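3.2 Collection of demonstrations

The demonstrations were recorded in the work cell of the Sayce setup. The operator guides the arm by hand in the first session and by remote control in the second, so each task has 2 kinds of recordings. In total we kept 200 demonstrations over 16 object layouts. The Nillus software stores the joint positions and the gripper command together.
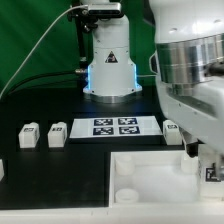

Figure 2. Work cell with the marker sheet, the marked blocks and the open bin.

The blocks carry their own markers, and therefore their pose is given in the same coordinates as the sheet. For the cylinders in the bin we do not have such a reference, and the operator must judge the grasp by eye. We found that remote control gives slower motions near the walls of the bin.

Comments (2)

Brelora: Was the sheet calibrated again between the two sessions?

Prumley: Section 3.2 should give the recording rate.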